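I finally gave up on our old countertop in April, after 2 years of telling everybody I was about to. Chutima Duangkaew, who writes the swap column at the back of this newsletter, had warned me that marble is needy, and she's right (lemon juice, red wine, even a tomato left cut side down!). I went ahead anyway and I love it.

So, my routine: warm water, a drop of dish soap, a soft cloth, then dry it straight away. No vinegar, ever. I reseal when water stops beading up.

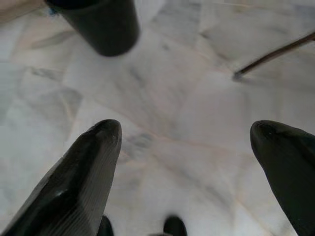

Stains that already got in

Mix baking soda and water into a thick paste, spread it on, cover it with plastic wrap and go to bed. Mine took two rounds to shift a coffee ring. Write and tell me yours!

Last updated: April
2 comments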